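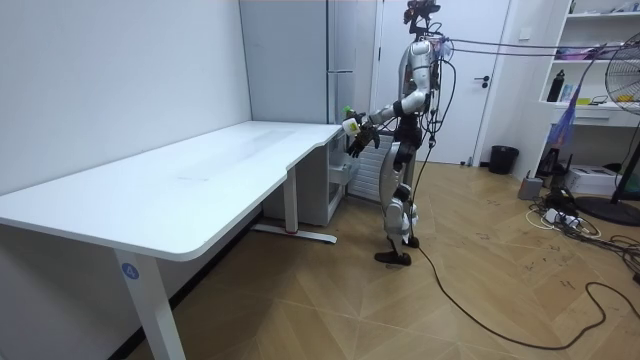 Hasta Sit-Stand Desks: Your Questions Answered

We get a lot of mail about our desks, and we do love reading it, but the same handful of questions come up so often that it seemed kinder to gather the answers in one place. If yours isn't covered, write to us and we'll get back to you (usually the same day, a little slower in August when half of us are at the lake).

Why does the front edge curve in like that?

So you can pull your chair in close and have a bit of desk on either side of you. People who type all day tend to notice it first in their forearms. It takes a week or so to get used to if you've had a straight desk all your life, and then a straight one feels rather odd!

Will the matte white top show marks?

It will show some, yes. A matte top is lovely under a bright lamp because you don't get the glare, but it does pick up faint scuffs, mostly from laptop feet, mugs and the undersides of keyboards. Most come off with a damp cloth and one drop of dish soap. For the stubborn ones we sell a small bottle of Cloreo surface cleaner. Put a little on the cloth, never straight on the desk, wipe in circles and dry with a second cloth. Please don't use scouring pads. They take the scuff away and leave a shiny patch that you'll be looking at for years.

How much weight can it hold?

The frame is rated for 200 pounds, spread evenly. Two monitors, a printer and a big stack of books are all fine. Sitting on it is not fine, and we say this with affection, having had the phone calls.

My room is small. Will it fit?

Very likely, but do measure first, and measure the doorway and the stairs too. The wide top ships in one piece and it does not bend. We suggest cutting the shape out of newspaper and laying it on the floor for a day or two. Leave room behind you for the chair, and if you have a cabinet or shelves nearby, check that the doors still open all the way.

Can it stand on a wood floor?

Yes, with the felt pads from the hardware bag stuck on. Lift the desk to move it, with a helper at the other end, and don't drag it, even a few inches.

What should I do about cables?

Leave slack! The desk goes up and the cords have to go with it. Raise it to full height before you tie anything down, then gather the cords along one leg. The Phuthong cable tray (40 dollars) screws in underneath and fits both sizes.

Is the Cultora desk the same thing?

It was our earlier model, and we still carry parts for it. The tops are not interchangeable, as the screw holes are in different places. Ask for part 792 if you need the replacement hand control.

How long is the warranty?

Five years on the frame and motors, two on the top. Keep your receipt, or just register when the desk arrives and we'll keep track for you.

Page last updated 2/22/22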